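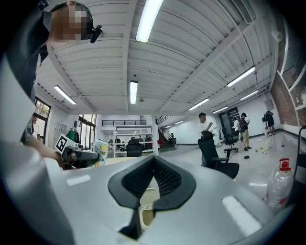

Home Visits Notes Archive Contact

A day at Dimness: house rules for hand-held gripper work
Posted in June by the editor

I have been wanting to get inside the Dimness workshop for ages, and when they announced an open afternoon on working practice I put my name down the same hour. Most open days show you the clever machine doing the clever thing. Dimness gave the whole visit over to its rule book, and I enjoyed it more than any demonstration I've been to this year.

We met at 2 pm by the stairs. Everyone got a printed copy of the rules, four sides of large type, and a pencil to scribble on it. The people there collect handling recordings with hand-held grippers, picking up ordinary household things over and over, and the recordings go off to be used for training robot arms. The current batch, which they call Irkon, stood at 3,431 accepted recordings on the day we came. Another 355 had been thrown out, and the reasons for those 355 took up most of the first talk. I could have listened to it twice!

The largest group of rejects came from dirty or creased markers. Each gripper carries a square black-and-white marker so the software can work out where the tool is, and a thumbprint across the border can spoil an otherwise good recording. So rule one is that you hold the tool by the grip and only the grip. Rule two is that markers get wiped at the start of a session and again after any break. A marker that has started to lift at a corner is replaced, never pressed back down. (I asked whether anyone sneaks a bit of tape on. There was some laughter, and then a firm no.)

Then the finger pads. They are checked for grit and wear before every session, and the check goes in the log with the time and the tool's number. Drop a tool and it comes out of use until it has been through calibration again, even if it looks perfect. I liked how flatly this was written: "Dropped means out." Three words, and everyone in the room knew them by heart.

Privacy had a page to itself. Faces are pixelated before a recording leaves the building, and that goes for anyone who wanders past as well as the person holding the tools. Visitors are told this at the door and can ask to have a recording left out altogether. One of our group asked what happens with name badges and computer screens, and the answer was that the reviewer looks for those too, and rejects the recording if there is any doubt. Good question, good answer.

The part that started a proper argument - a friendly one - was about floors and walkways. The rules say walking routes stay clear and anything dropped is picked up once the take is over. Somebody from Vasylenko, who run a similar setup, said their rule is to stop the take at once, log it as a stop and clear up. Dimness prefer to let the take finish if no one is moving about. I think I side with Vasylenko on this one, especially with two tools in your hands and your eyes on a cup, but both camps made a decent case and we ran well over time.

After tea we saw the log itself, kept in a program called Ekano. It won't let you close a session with the checks left blank, and it asks for a plain sentence about anything odd. They read out a few of these and they were lovely: short, frank, no blame in them. The earlier batch had 1,243 recordings and no such box, and people there still grumble about trying to guess what went on in some of them.

A few practical notes if you go to the next one. The stairs are the only way up that I found, so ring ahead if that is a problem. Flat shoes, hair tied back, no dangling lanyards near the tools. Bring your own site's rules if you have any, as they are keen to swap, and I came home with two other sets in my bag. I've already rewritten our page on dropped tools.

Recent visits
Sorting hall by night: a tour of the Ekano test line
What we learned from the Vasylenko safety morning
Guards, gates and light curtains: notes from a small factory
Writing a risk assessment people will read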